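# Grocery loyalty cards and "member prices": the questions we keep getting

We shop at Odov, Jurnell and the Hoven on the ring road, and we've belonged to all three schemes for longer than we'd like to admit.

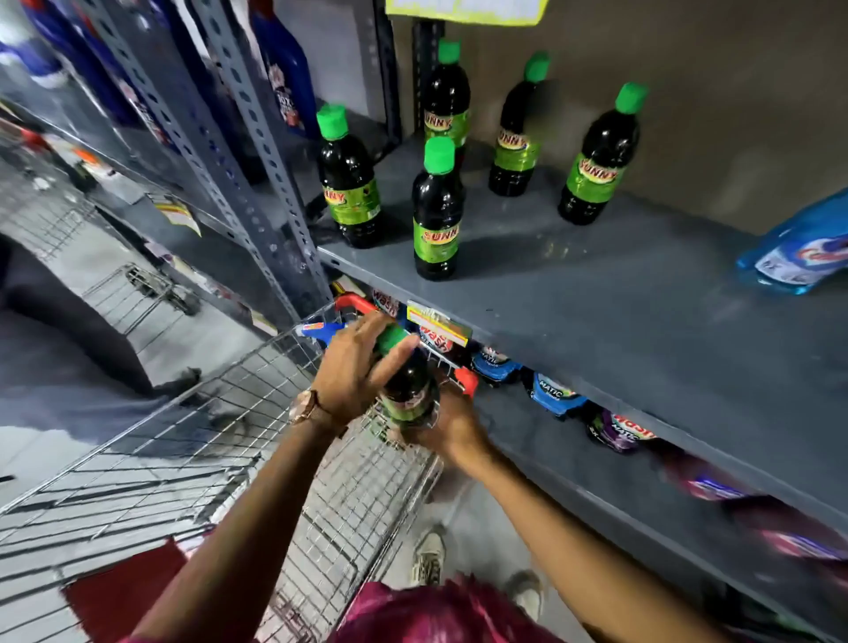 Most of what follows comes from keeping receipts for 14 months and reading terms and conditions nobody was meant to read. We don't get paid by any of the stores. If your favourite card comes off badly, sorry.

## Do the cards save you any money?

A bit. Over those 14 months we earned points worth $40 at Jurnell. That's before you count the things we bought only because the app said "triple points", which included a jar of artichokes still sitting in the pantry.

## What about member prices? Those look like real discounts.

Some are. Plenty are the old shelf price with a new tag. At Odov we saw crackers go up one week and come back down the next, this time as a "member special". If you hadn't kept the earlier receipt you'd have thought you were doing well.

Write down the usual price of the ten or so things you buy all the time. It's dull, and it will tell you more than any yellow ticket.

## How much is a point worth?

Less than it sounds. Jurnell wants 3,000 points before it takes anything off your bill, and you get one point per dollar on ordinary groceries. The bonus offers speed it up, but read which brands they apply to. In our case it was mostly laundry liquid and fizzy drinks.

Odov doesn't publish a fixed value at all. Its terms say rewards are "set from time to time", and we'd call that a warning.

## My balance dropped and I didn't spend anything. Why?

It probably expired. We lost 1,415 points in September after a stretch of shopping elsewhere. The email about it was sitting in the promotions folder, between a recipe for slow-cooked lamb and a competition to win a barbecue.

Ask at the service desk or write in. We got ours back on the second try. The first reply was a form letter thanking us for our loyalty.

## Is Shawky any better? It pools points from different shops.

Shawky is the one you get asked about at the petrol station. The pitch is that everything goes into one pot. The trouble is that each partner earns at its own rate, and the good rates seem to belong to shops we visit once a year. We gave it a fair go and stopped carrying it.

If you drive a lot, do your own sums. You may come out ahead of us.

## What do they know about me?

Whatever you buy, when, and at which store. If you use the app with location switched on, likely more. All three privacy policies allow sharing with "partners", and only Hoven's lists who they are. You can ask any of them for a copy of your records. Ours took weeks to arrive and had our postal code wrong.

## Can I use a fake name?

The terms generally say no. We've never been asked for ID at a till, but if something goes wrong with your balance you'll have a hard time proving the card is yours. A separate email address does most of the same work and doesn't break any rules.

## Are the "personal offers" personal?

Sort of. We compared two cards from the same household and most of the offers matched. The different ones tended to be for things we already buy every week and would have bought anyway - nice to have, but hardly a favour. One card was offered cat food for months. We have a dog.

## Should I pay for Hoven's premium tier?

We wouldn't. It's a monthly fee for free delivery over a minimum spend, plus one discount you have to switch on yourself before you shop. We forgot to switch it on more often than we remembered. The free trial also rolls over into a paid plan, so cancel it the day you sign up.

## So should I cancel everything?

No need. Keep the card for the shop you already use, turn off the notifications, and spend the points as soon as you can. They don't earn interest, and the store can change what they're worth while you're saving up.

## Will you cover the pharmacy cards?

Maybe. We've started keeping those receipts too, but there aren't enough yet to say anything useful.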